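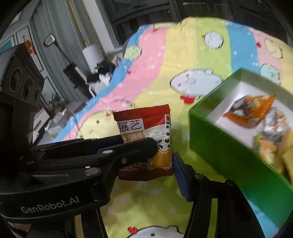 Instant pearls and other small packets: common questions

What does 免煮珍珠 mean?
No-cook pearls. The characters are on the front of the 展艺 packet, next to the bubble tea cup. You don't need to simmer them the way you would dried tapioca.

How much is in one packet?
Look for the small print near the bottom on the left. The number followed by 克 is the weight in grams. We treat one packet as one cup of tea.

How do I prepare them?
Follow the directions on your own packet, as they vary between makers. Add the pearls to the cup first, then the tea and milk. Eat them within 10 minutes or so of mixing — they firm up as the drink cools.

Can I order packets one at a time?
Yes. Single packets go in with the rest of your Plestum pantry order. The minimum order is 3 items of any flavour or kind, and the most we'll send in one parcel is 36.

Do you sell the wide straws?
Yes, in bags of 100. Ordinary straws are too narrow for pearls.

How should I store them at home?
In a cupboard, out of the sun. An open box or tub is fine for sealed packets. Stand them on edge so you can read the labels, and put the oldest at the front.

The serrated edge won't tear. What now?
Use scissors. Cut straight across just under the teeth and keep your fingers clear of the contents.

My packet arrived split. Can I get a refund?
Send a photo to Yolandi Khumalo through the contact form and she'll arrange a refund or a replacement. Please don't eat from a damaged packet.

Are you open in July?
Yes, but orders placed after 2 pm go out the next working day.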